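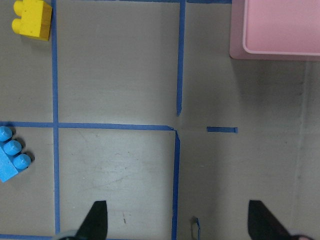
4. Bodenraster kleben und Steine auslegen

Gilt für Gondeck Bodenspiel, Grundset. Bausteine und Schale liegen bei, Klebeband nicht. Malerkrepp nehmen, kein Gewebeband (Reste!).

4.1 Boden fegen, dann nebelfeucht wischen. Trocknen lassen. Auf staubigem Boden hält das Band keinen Vormittag.

4.2 Erste lange Linie kleben, ganz durch. Längs zum Raum. Alle anderen richten sich danach, also hier Zeit lassen. Länge beim Grundset 1.750 mm.

4.3 Querlinie ansetzen. Rechter Winkel, Heftecke reicht. Band flach abrollen, nicht ziehen, sonst zieht es sich nach ein paar Stunden zurück und die Ecken gehen auf.

4.4 Restliche Linien. Abstand 514 mm, immer von der Mitte des Bandes zur Mitte des nächsten messen. Abreißen mit der Hand geht, gerissene Enden sind kein Problem. Wer saubere Kanten will: Schere. Kein Cutter auf dem Boden!

4.5 Mit dem Handballen andrücken, vor allem an den Kreuzungen. Dort liegt das Band doppelt.

Hinweis: Kleine Lücken zwischen zwei Streifen stören das Spiel nicht. Fehlt mehr als eine Handbreit, kurzes Stück nachkleben.

4.6 Schale an den Rand des Rasters stellen, Öffnung nach oben. Sie ist das Ziel, bleibt die ganze Runde stehen wo sie steht.

4.7 Steine verteilen. Höchstens einer pro Feld, Noppen oben. Beim ersten Mal reichen zwei Farben, z.B. Gelb und Blau. Startfeld frei lasen.

ACHTUNG: Kleinteile. Nicht für Kinder unter 3 Jahren. Steine nach dem Spiel einsammeln, auch unter den Schränken nachsehen.

ACHTUNG: Geöltes oder gewachstes Holz, frisch versiegelte Böden: erst an einer Ecke testen, über Nacht. Für Schäden am Belag keine Haftung.

4.8 Abbauen. Band flach und langsam zurückziehen, nicht nach oben reissen. Kleberreste mit lauwarmem Wasser und etwas Spülmittel. Alte Streifen nicht wiederverwenden, kleben nicht mehr richtig.

Raster kann ein paar Tage liegen bleiben. Bei Sonne durchs Fenster (August!) lieber abends runter, das Band backt sonst an.

Weiter mit 5. Spielregeln. Ersatzsteine siehe Anhang, Bestellnr. 2087.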